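Can a Robot Make Your Bed Yet?

Ask a group of kids which chore they would give to a robot, and making the bed comes up a lot. So do folding clothes, washing dishes, and picking things up off the floor.

Some machines already help with chores. A washing machine washes clothes. A dishwasher washes plates. A robot vacuum drives around the floor and sucks up crumbs. But a person still has to load the washing machine, stack the plates, and move socks out of the way of the vacuum. The parts that need hands are mostly left to us.

Why are hands so hard to copy?

Think about a wooden block. If you pick it up, it stays the same shape. If you turn it over, it is still a block. A robot can learn where the sides are and how wide to open its fingers. Factories have used robot arms this way for more than 60 years. The parts they pick up are hard, and they arrive in the same place each time.

Now think about a pillowcase. Drop it on the bed 5 times and it will land in 5 different shapes. Pull one corner and the rest moves too. Part of it may be hidden under another part. Engineers call things like this "deformable," a word that means they change shape when you push or pull them. Towels, sheets, T-shirts, plastic bags, and bread dough are all deformable.

To fold a piece of cloth, a robot has to do several jobs, one after another. It has to find the cloth. It has to find an edge or a corner. It has to pinch just the layer it wants and leave the others alone. Then it has to lift and move that part without dragging everything else along. You do all of this without thinking about it. Small children can't, and it takes them years to get good at it.
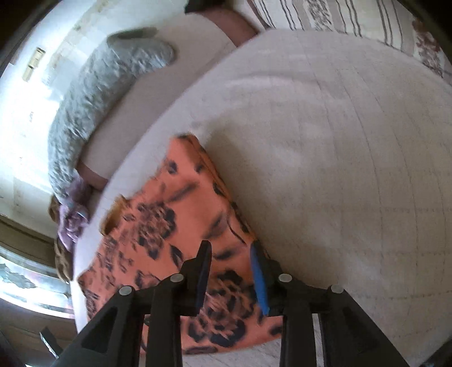 JENOTWOOD, June 2022

Flowered cloth on a mattress is a good test for a gripper. A gripper is the part that does the work of a hand. Many grippers have only two fingers, and this black one has a soft-looking blue pad on the inside of one of them. To pick up thin cloth, two fingers have to come together right at the edge. If they are too high, they close on air. If they are too low, they press into the mattress and may grab the cover as well.

A mattress makes things harder in another way. A table is stiff, so a robot can touch it and know where it is. A mattress sinks when you press on it. The cloth sinks with it, and the edge the robot was aiming for may not be where it was a moment ago.

How do robots learn chores?

One way is to write down every step as a computer program. That works for a hard part on a factory line. It does not work very well for a bed, where the covers are in a new heap every morning.

Another way is to show the robot what to do. A person does the chore with a gripper held in the hand, and a camera on the gripper records it. A computer then studies a large number of these recordings and looks for patterns: when the fingers opened, how they moved, where they closed. Later, a robot with the same kind of gripper tries the chore by itself.

Pieter Baloyi works on a folding robot called Olotero. In March his team gave it small towels. "It does fine with a towel that is lying flat," he says. "If the towel is in a pile, it has to hunt for a corner, and sometimes it picks the wrong one. Then it folds a triangle."

Olotero needs 3 minutes to fold one towel. Try it yourself and see how long you take.

What about shops?

Stores have chores too. Shelves have to be filled, and shirts that people have unfolded have to be folded again. At Echeverría, a clothing store, workers tried out a rolling robot named Brana. Brana could carry boxes from the back room to the right shelf. It could not fold the shirts. The people who work there still do that, and they are much faster.

So, can machines do chores yet?

Some chores, yes. Floors are going well, at least flat ones without too many toys on them. Carrying things is going well too. Folding is partly working — in labs, slowly, with cloth that isn't too tangled. Making a whole bed is harder still. The sheets are bigger than the robot's reach, so it has to walk or roll from side to side, the way you do.

Something to try at home

Put a thin scarf or a pillowcase on your bed. Use only your thumb and one finger on each hand. Now fold it in half 6 times, starting from a crumpled heap each time. Then try it with one hand. Then try it wearing thick mittens, which is closer to what a robot can feel.

Words to know

Gripper: the part of a robot that holds things.
Deformable: able to change shape when pushed or pulled.
Program: a list of steps for a computer to follow.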